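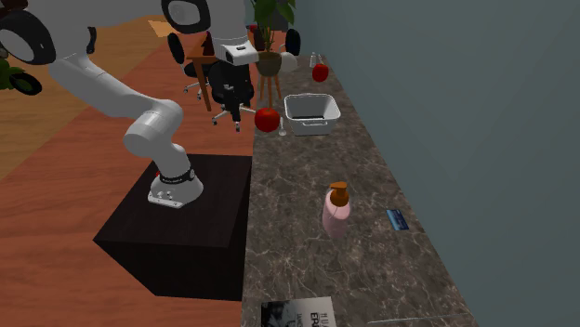 How many examples does a learning arm need before it can be trusted with a kitchen counter? Fewer than most people fear, so long as they differ from one another.

At Clistov we gathered 1,967 runs over the spring, and I was as proud of that number as anyone - until Joelle Zein sat down with a pot of tea and went through the lot. She kept 302. The rest were much the same reach, made from much the same spot, and I've come round to thinking she was rather generous. I'd sooner have 70 runs with the apples moved about each time.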